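Progress report, Besnard trail rover trial, Pesgate path
To: Prullolia grants desk
From: Quentin Chevalier, 28 Mar 2019

Quick one, full numbers to folow. Rover on loan from Besnard, path-following kit fitted, 998 meters logged so far.

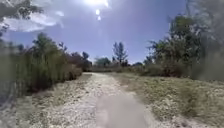

Path following is the main thing we're reviewing. Kit has no lane lines to go on, only color and texture. Easy enough where there's tall grass on one side and pale gravel in the middle, harder where the verge is gravel too. Edge setting raised to 8 for now.
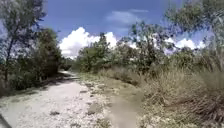 Battery fine. Mount screws came loose, tightened, no repeat. Manual is thin on calibration - asked Besnard for the longer version.

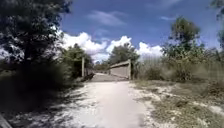

Support slow, 2 tickets open. Setup screen is good, new staff got through it without me. Spare wheels not here yet.
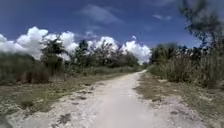 Do we still want to buy the kit at the end of the loan?
Leaning that way, but not until both tickets are closed and we have a written price for the service plan.

Next: same settings at Ilbridge, then cost sheet. Will send reciepts seperately.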